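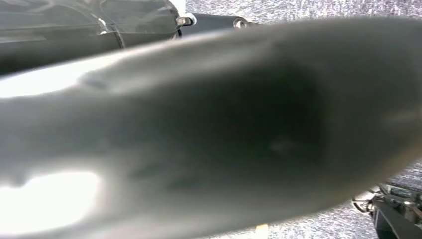

How long does a recording session take?
Plan on half a day for one task. Setup first, then a practice run nobody keeps, then the real takes. Most teams get some 300 usable episodes out of a week, if the task is short and the operator has done it before.

Susico Capture Kit
Demonstration recording for robot arms and hands
Sold and rented by Weerasinghe, Flarnesport

Home / Equipment / Data collection / Susico Capture Kit

For teams training a policy from demonstrations who don't want to build the recorder themselves. Kit logs camera views, joint positions and hand commands on one clock, cuts them into episodes and lets you label each one before you forget what went wrong. You bring the arm. You bring the task too.

Item code 373. In stock for rental. Purchase orders, ask.

What's in the case

Recorder unit with power supply
2 wrist cameras, short cables
Head-height camera with table clamp
Foot switch (start, stop, discard)
Bracket set, screws in a bag, hex keys
Calibration board
Printed quick start — the PDF is newer, use the PDF

Not included: laptop, robot, gloves, table. Any laptop that runs the Susico recorder software will do, get one with a decent sized drive. Video fills it faster than you think.

What people record with it

Picking small parts out of a divided box. Putting them back. Handing something over to a person, and taking something from a person. Flat items like cards and tags, still the ones that generate the most discarded takes. Cable routing, a little. We rent to one group in Urkow that only does lids.

Short tasks work best. If one attempt runs over a minute, split it in two and give each half its own name.

How an episode works

Tap the foot switch. Do the task. Tap again. Screen asks for success, partial or fail, plus a line of free text. Press discard if somebody walked through or the arm faulted. Discarded takes stay in a seperate folder until you clear it, so a wrong tap isn't the end of the world.

Keep the fails. Label them properly but keep them. Several customers came back asking for fails they'd deleted in April.

If a person works opposite the arm, agree on who moves first and write it in the task sheet. Same for where the box sits, which side the hand comes in from, and when the item counts as let go. Change one thing at a time between batches, then note it in the batch field.

Wrist view or head view

Both, if you can store it. Wrist view gets you the last bit before contact, when the head camera is looking at the back of the hand. It also loses the object a lot, a finger closes and there goes half the picture. Fine for training, annoying for whoever is checking takes afterwards. Head view gives you the table, the box, the person. Reviewers mostly watch that one.

Tilt the wrist bracket before you start a batch and then leave it alone. Moved it halfway? New batch, redo calibration.
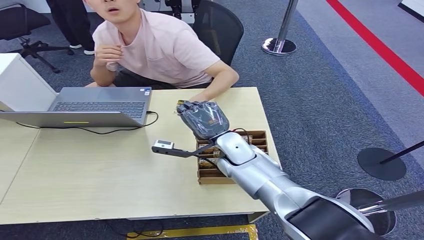

Specs, short version

Camera inputs: 5
Sync: one hardware clock for all inputs
Episode format: one folder per take, video plus a table of joint and hand values
Labels: plain text, editable later
Export: batch or single episode, with or without discards
Power: wall adapter, US plug
Case: hard shell, foam cut for the parts listed

Arm and hand support goes through drivers. List is on the downloads tab. If yours isn't on there, send us the model and the interface and we'll tell you if it's a small job or a big one.

Rental

Weekly or monthly. Deposit on the recorder only. Call before noon and it ships the same day, usually. Returns go back in the original foam please, cameras capped. We wipe the drive when it comes back — copy your data off first, we can't recover it after.

Operator training

Zyanya Montes runs it, on site or over video. One morning. Covers mounting, calibration, labeling and how to write a task sheet that two operators will read the same way. Bring your real task and the real parts, not foam blocks. Training is free with a monthly rental and quoted seperately for everyone else.

Spare parts

Wrist camera, bracket, foot switch, cables in both lengths. Long cables are back-ordered, short ones fine.

Request a quote
Download quick start PDF
Driver list
Ask about item 373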